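In defence of the mixed bin

Most advice on storing small things says the same: sort everything by type, give each type its own box, and label the box. I followed that advice for years in the parts room at Grindach, and I have come to think it is only half right. A workplace also needs one large open bin where unlike things can lie together for a while.

The case for strict sorting is easy to make. If you keep 200 screws of one size, they should be in one place. The same goes for anything ordered by the carton. We have 387 stock lines on the shelves and I would not want a single one of them mixed up with its neighbour.

But plenty of what passes through a room is not stock. It is half a roll of tape, a plastic piece that came off something, a spare still in its wrapping. These things have no line on the list. When there is no bin for them they end up on window sills, in coat pockets and on top of the fuse cupboard. At Furkura, where I worked before, a drawer was set up for every sort of oddment, 13 drawers in all. Within a month most of them held the same mixture, only now you had to open them one after another.

An open bin has one great merit. You look in from above and you see what you have. For this to work it must be wide, and it must never be full. Once things are lying three deep, the bottom layer is as good as lost. I would sooner have a big bin with a handful of items in it than a small one packed tight, even if the big one looks like a waste of floor.

Depth matters too. Gastilix sells shallow trays for this job and they are pleasant to use, but round things roll out when the tray is moved. High sides that slope outwards are better. You can get a hand in at an angle, and a roll of tape stays where it was put. I prefer a metal floor. It scratches and it never looks clean again, but it takes knocks.

The people at Tatlı, who share our loading yard, say a mixed bin makes everyone lazy. It can do. The answer is to empty it on a set morning and decide on each thing: shelf, owner or rubbish. In November we let this slip and the bin had almost 100 items in it before anyone dealt with them.
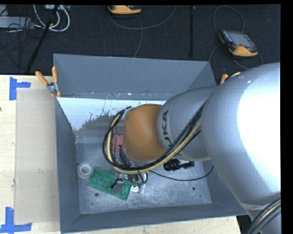 What should stay out

Food, blades, anything that leaks, and paperwork. Paper slides under everything else and is found too late. All the rest can go in until the next clear-out.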